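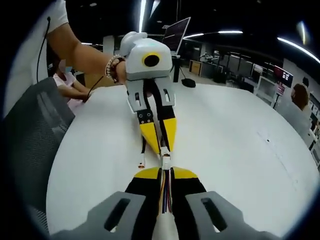
Connector held between the upper and lower fingertips, wires leading down to the cable sheath.

To: Handheld Gripper Users
From: Verkau Equipment Safety Office
Date: Aug 29, 2023
Subject: Re: Intermittent loss of finger position during connector work

The office has completed its review of the fault reported by the Premby site. The report is quoted below for members who joined the list after June.

> During two-gripper connector handling, one unit stopped reporting
> finger position while its fingers were closed on a plug. The
> recording continued with the last value held. We found 11 affected
> recordings in a set of 2,900. In 2 of them the operator kept
> squeezing and the wires pulled partly out of the plug body.
> Please advise whether we should stop work.
> Premby site, Trivine project

Work need not stop, but the following conditions apply with immediate effect.

The fault was reproduced on the bench with a unit returned by Premby. The position sensor lead loosens at the board when the trigger is held at full travel for long periods. The firmware then repeats the last good value and raises no warning. The second point is the more serious one, and a corrected release has been requested from Kaczmarczyk.

Until that release is installed, sites shall:

Check finger position at full open and full close before each session and after every 66 recordings.

Handle only unpowered cables and connectors. This applies to loose parts on the table as well.

Keep the free hand behind the gripper housing and away from the fingertips while a part is held between two units.

Withdraw any unit that fails the position check. Reseating the lead on site is not permitted.

Recordings in which the position value stays flat during a visible finger movement should be marked and kept. Please do not delete them.

Reports should be sent to this list with the unit serial number and firmware version.

Equipment Safety Office
Verkau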